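Taller de Ciencia Quintela - Para leer en clase

¿Cómo se elige la mano de un robot?

Abre y cierra la mano. Ahora coge un lápiz con dos dedos. Después coge una pelota. Tu mano ha cambiado de forma las dos veces y tú no has tenido que pensar en ello. Para un robot es más difícil.

La mano de un robot se llama pinza. Muchas pinzas tienen solo dos dedos, que se acercan y se separan. Con dos dedos se pueden hacer bastantes cosas: levantar un vaso, doblar un trapo, abrir un cajón. Pero no todas las pinzas sirven para lo mismo, y por eso hay que probarlas.

En el taller hemos comparado dos modelos. Uno se llama Idlow y el otro, Udell. Las pruebas se hacen con pinzas de mano, que no van montadas en un robot. Las sujeta una persona y las mueve con su propio brazo. La pinza lleva una cámara que mira hacia delante y graba lo que ocurre delante de los dedos. 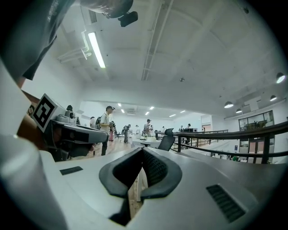

Cada prueba es corta. La persona coge un objeto, lo lleva a otro sitio y lo suelta. Luego vuelve a empezar. Parece aburrido, y a ratos lo es, pero un robot aprende con muchas repeticiones. En una semana reunimos 1.655 pruebas entre las dos pinzas.

Los objetos eran 17. Había cosas duras, como una cuchara, y cosas blandas, como una esponja. También había una bolsa de plástico vacía, que fue lo más complicado. Se arruga, pesa muy poco y se escapa entre los dedos.

¿Qué apuntábamos? Si el objeto se caía, si quedaba torcido y cuánto tardaba la persona. Una prueba de más de 10 segundos se marcaba como lenta. Las caídas no se borran: un robot también necesita ver qué pasa cuando algo sale mal.

Otra cosa importante es saber dónde está la pinza en cada momento. Para eso se usan unos cuadrados con dibujos en blanco y negro, llamados marcadores. Se parecen un poco a los códigos que se leen con el teléfono. El ordenador conoce el tamaño del cuadrado. Si lo ve pequeño, sabe que está lejos. Si lo ve inclinado, calcula hacia qué lado está girado.

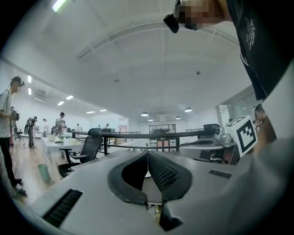
Un marcador en blanco y negro sobre un cubo blanco.

¿Y cuál ganó? Depende del objeto. La Idlow sujetaba mejor las cosas pequeñas y duras. La Udell fue mejor con las blandas, aunque pesa más y cansa la muñeca. Con la bolsa de plástico fallaron las dos muchas veces. El martes volvemos a probar con otras gomas en los dedos - unas más gruesas y con más agarre.

Prueba tú en casa

Necesitas 2 cucharas de madera, una goma de borrar, un calcetín y una hoja de papel. Coge una cuchara con cada mano y usa solo las cucharas para llevar cada cosa de un lado a otro de la mesa. Apunta las veces que se te cae. Luego enrolla un trapo en la punta de cada cuchara y repite.

Palabras nuevas

Pinza: la mano del robot.
Marcador: cuadrado en blanco y negro que ayuda al ordenador a saber dónde está una cosa.
Agarre: la forma de sujetar un objeto para que no resbale.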